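Reading an MTBF figure: speaker notes
Pieter Bosman, Stellham maintenance evening

Slide 1. Title
Wait for the door to close. Mention that the handout has the worked numbers and that the slides do not. Talk runs to 8 p.m. with questions.

Slide 2. What the number is
Mean time between failures is total operating hours divided by the number of failures. It is a rate turned upside down. It says how often failures arrive in a population of units during normal service life. It does not say how long one unit will last.
Ask the room who has a data sheet with an MTBF longer than the product has existed. Let the hands go up before moving on.

Slide 3. The Boersma pump records
Stellham logged 127 pumps over one year. In that year there were 11 failures. Divide 127 by 11 and the MTBF comes out between 11 and 12 pump-years. The oldest pump in the set had been installed for two years. No pump in the set has run for 11 years, and the figure makes no claim that one could.
Pause here. People write this one down.

Slide 4. Constant failure rate
The division on the previous slide assumes failures arrive at a constant rate. For seals and bearings that is a poor assumption, as they wear. Under a constant rate, the chance of a unit surviving to its own MTBF is 37 percent. Half is the usual guess and it is wrong — the distribution is skewed, and the median falls at 0.69 of the mean.
Skip the derivation unless asked. It is on the back of the handout.

Slide 5. What counts as a failure
Rukov counts a failure when the unit stops. Stetness counts one when the output leaves tolerance, even if the unit is still turning. The two data sheets cannot be compared until one set of records has been recounted. Get the definition in writing before asking for the number.
Also ask whether standby hours were included in the total. A unit that is switched on 70 hours a week and counted for all 168 will look better than twice as good as it is.

Slide 6. Systems in series
If any one part stopping will stop the machine, add the failure rates of the parts. Do not average the MTBFs. On an arm, the cables and wires that run along the outside of the joints go into the sum along with everything under the covers.
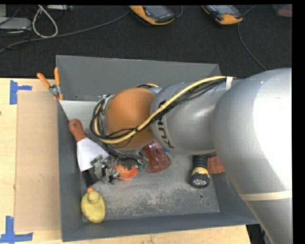

Slide 7. Repair time
Availability is MTBF divided by MTBF plus mean time to repair. Halving the repair time does as much for availability as doubling the MTBF, and it is usually cheaper. Spare parts on the shelf belong in this slide — waiting time is repair time.

Slide 8. Questions
Repeat each question for the back row. If Weibull plots come up, refer to the February session.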